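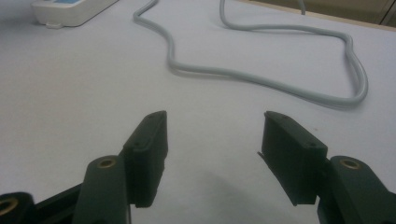 How to test whether a robot can tidy a cable

Coiling a loose cable is a small chore. Most people do it without looking. For a machine it is still one of the harder jobs in the house or on the shop floor, and it makes a good test if you are trying to decide whether a robot arm is ready for work of this kind.

This page explains how to set up the test, run it and score it. You need a table, a cable, a two-finger gripper and a person to compare against. We ran it at the Durnell workshop in January, first with people using a hand-held gripper and then with an arm running the Kament control software.

Why a cable is hard

A box keeps its shape when you pick it up. A cable doesn't. Lift one part and the rest slides, twists or springs back. A loop that looked open can close before the second grasp. Two strands that cross look much the same from overhead whichever one is on top, and a wrong guess pulls the loop into a knot.

Color matters too. A light cable on a light table gives the camera little to work with besides the shadow along its edge. Start with a dark cable if you only want to test the grasp. Use a light one if you want to know how the system will do in a real office.

Setting up

Clear enough of the table for the cable to lie flat in wide loops. Wipe the surface down, as grit changes how the cable slides. Leave one end plugged in or clamped. A cable with both ends free is an easier problem and you should score it separately.

Lay the cable down in loose bends with no crossings for the first round. For the second round, add one crossing. For the third, drop it in a heap and leave it as it falls.

Set the lights before you start and don't change them between rounds. Glare on a glossy cable can break it up into pieces in the camera's view.

Running the human round

Have a person do the job with a hand-held gripper before the robot tries it. This tells you what the fingers can do when the thinking is taken care of. If a person can't pick the cable up with those fingers, the robot won't either, and you should change the pads before going further.

1. Open the jaws wide and bring them down on either side of the cable.
2. Close until the cable is held but can still slip a little.
3. Lift a short way and check that the fixed end has not moved.
4. Carry the loop to the coil point and lower it.
5. Open the jaws slowly and back out straight up.

Step 5 causes the most trouble. Opening fast lets the cable spring, and backing out at an angle drags the loop along.

Running the robot round

Use the same cable, the same table and the same starting layouts. Set a limit of 20 grasps per attempt. Stop the arm at once if it pulls on the fixed end. Do not straighten the cable by hand in the middle of an attempt, even if it is close to done.

Do 100 attempts for each layout if you have the time. Fewer will show you the common failures but not the rare ones, such as the arm catching a second strand.

Scoring

Give one point for each of these: the coil is closed, the coil lies flat, the fixed end is still in place, no strand was dropped from above the table. Write down the number of grasps next to the score.

What we found

With no crossings, the arm finished most attempts and was slow. People using the hand-held gripper usually needed 9 grasps or fewer. The arm often used its full allowance. With one crossing it got worse, and on the heap it rarely finished. We tried the Drukov pads and the softer Baudry pads. The softer ones slipped less, but the arm still picked the wrong strand as often as before.

So for now, a robot can put away a cable that is already laid out neatly, which is the part that takes a person a few seconds. The tangle behind the desk still needs hands. We plan to repeat the test with two arms, one to hold and one to coil, using the same score sheet.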